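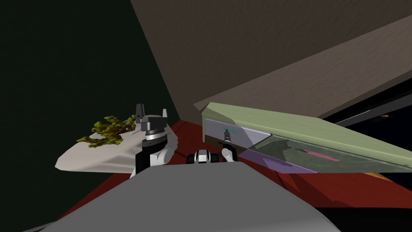

Our project for the spring robotics class was to get a simulated two-armed robot to do one small kitchen job from start to finish, and to write down as truthfully as we could how it went. The job we picked was putting away the greens, and if you have ever tried to describe to a computer what "putting away the greens" means, you will already have some sympathy for us. Our kitchen has a deep red surface with a big white shallow dish on it, and in most of our layouts a clump of leafy greens lies on the dish, with the left gripper standing close by. The right arm has a separate assignment, and for a good part of the semester that assignment was simply to get its tip to the lavender-grey front panel of the big green piece on the right and hold it there. The colors come from a script that repaints the whole kitchen every time a layout is loaded, so we all got used to cooking in purple and sage.

We called the project Olau, after a long evening of trying out names that nobody else in the class had taken, and the kitchen itself is called Windo in all our files. You will see both names below. Olau is the controller and the teaching scripts, and Windo is the room and everything in it.

What we set out to do

The class handout asked for a task that needed both arms. Our first proposal had the robot toss a salad, which our instructor very kindly talked us out of during the first week. (Thank you! We would still be working on it in the summer.) What we settled on has two halves. The right arm opens the storage piece by its front panel, and the left arm picks up the greens from the dish and places them inside. The two halves can be run one after the other or together, and we wanted to find out which was better.

We also wanted everything to be learned from demonstrations, meaning that one of us would drive the robot through the task by hand, many times over, and the controller would learn from the recordings. None of us had done this before. One of us had built a line follower in high school and that was the extent of our experience with anything that moves.

Collecting the demonstrations

We recorded 161 demonstrations over the course of the semester, taking turns at the lab computer with two hand controllers. The first batch was pretty dreadful. When you drive two arms at once you tend to look at one and forget the other, and so the early recordings are full of a left arm working carefully at the greens while the right arm drifts off toward the wall. We kept those in a separate folder and did not train on them.

Things went better once we agreed on some habits. We always started from the same resting pose. We moved the right arm first, waited until the tip was at the panel, and only then started the left. We talked out loud while driving, which felt silly for about a day and then became completely normal – the people at the next bench started joining in with advice. We also made a rule that whoever had just recorded a bad run had to hand the controllers over, since a frustrated driver makes jerky demonstrations and the robot learns the jerks right along with everything else.

The view we trained on is taken from up on the robot, so its own grey body fills the bottom of every picture. We had worried that this would be a waste of space. In the end we left it alone, as moving the viewpoint would have meant throwing out the recordings we already had, and the controller did not seem to mind.

Training

We trained three versions of Olau. The first used only the picture, the second used the picture and the joint angles, and the third used both of those but was trained on the two halves of the task separately. Each one went overnight on the department machine, and we would like to apologize in writing to the group whose job we bumped twice before we understood how the queue worked.

The longest single interruption came from a bug in the way we saved the gripper commands. The left and right columns had been swapped in one of the export scripts, so for nearly two weeks our robot closed its right gripper with great confidence whenever it got near the greens with its left. We had blamed the training settings, the lighting, and each other before someone plotted the two columns side by side. If there is one piece of advice we would give to next year's class, it is to play back a recording through the full pipeline before you train on anything at all.

Results

Each version was tested on 20 layouts that it had not seen in training. The picture-only version finished the whole task 6 times. The second version did better on the right-hand half and was no better with the greens. The third version, the one we turned in, finished the task on a little more than half of the layouts, and most of its failures were of one sort: the left gripper came down too close to the rim of the dish and pushed it along without picking anything up.

Running the two arms together was faster when it worked, and it worked less often. We had hoped to say something stronger than that, but with so few test layouts we did not feel we could. The second arm starts moving before the first has settled, and small errors on one side seem to show up on the other. One after the other was the dependable choice, so that is how the demo at the open house will run.

The greens themselves gave us more trouble than the rest of Windo put together. In our first build they were a single stiff lump, and the gripper slid off it over and over. We borrowed a softer contact setting from Okoth, the project that shares our shelf in the lab, and grasping improved that same afternoon. Their group has been generous with us all term, and we have tried to pay them back in snacks and in a labeling script.

What is left to do

We still have some 891 short clips cut from the recordings that need to be labeled by stage, so that the next version can learn when one step is over and the next should begin. The plan is to finish those before the open house in April. After that we would like to try a new dish shape, and to move the greens to the other end of the room so that the arms have to swap jobs.

We also promised the Kurkeck lab upstairs a copy of Windo with the repainting script turned off, because they want to compare plain colors against ours. The folder is nearly ready. The drawer settings are in their own file now, with comments, and anyone in the class is welcome to take it and change whatever they like.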